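Small Item Packing FAQ – Truklow Parcel Desk
Updated January 2019
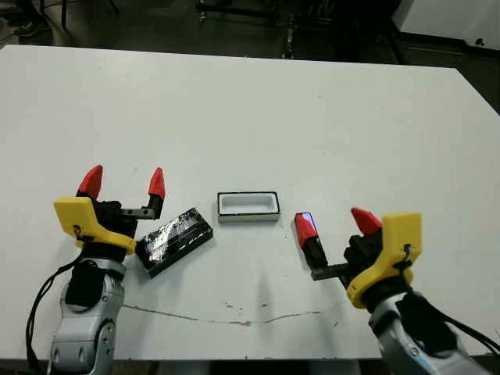
Trays and inserts

What tray do I use for a small block-shaped item?
The open one with the thin black rim, white inside. Rectangular items only. Round stuff goes in a tube or a padded bag, ask at the desk.

Does the item have to fit exactly?
No, but it shouldn't slide. A bit of room at each end is fine, fill it with paper. If you have to push hard the tray's too small. Go up a size.

Can I order more trays?
Yep. Item 1055 on the Pratau order sheet, packs of 12. Allow 3 business days, longer in February.

Lid or no lid?
Lid for anything going by post. Counter pickup can go without.

Wrapping

My item is shiny and marks easily. What now?
One layer of tissue, then into the tray. No newspaper, the ink comes off. Don't put sticky tape straight onto a glossy surface, it leaves a gum line and we can't always get it off.

Can I use bubble wrap inside the tray?
Thin stuff only. The thick one lifts the lid and then the sleeve won't go on.

Phones, power banks, spare batteries?
Tell us first. There's a seperate form and a different label. Don't pack it and hope. Unlabelled ones get held at our end till we've spoken to you.

Which way up?
Longest side along the longest side of the tray. Flat. Not on its edge, even if it fits.

The table

Do I need a special surface?
Nope. Anything flat and a decent height. Pale tops are good, you spot grit and dropped screws quicker. Wipe down between jobs, metho on a rag for tape gum.

Our tabletop has a fine crack or scratch in it. Replace?
Run a fingernail across. If it catches, cover it with a mat before you put anything polished down. If it doesnt, carry on. Small specks and stains are a cleaning job, try a damp cloth first.

How much should be out at once?
One item, one tray. Finish it, label it, move it off. Mix-ups nearly always come from two jobs sharing a table.

Sending

Who picks up?
Vastton for metro, Charpentier for everything else. Cut-off is 2 pm for both. Miss it and it goes next business day.

Where does the label go?
Top of the outer carton, flat, not over a join. Never on the tray itself, we reuse them.

Do I get the tray back?
If you paid the deposit, yes. Bring it in clean with the rim in one piece. Cracked rims get no refund, sorry.

Something not covered?
Email the parcel desk with your order number in the subject line. Include the item's length, width and height in millimetres, otherwise we'll only have to write back and ask for them.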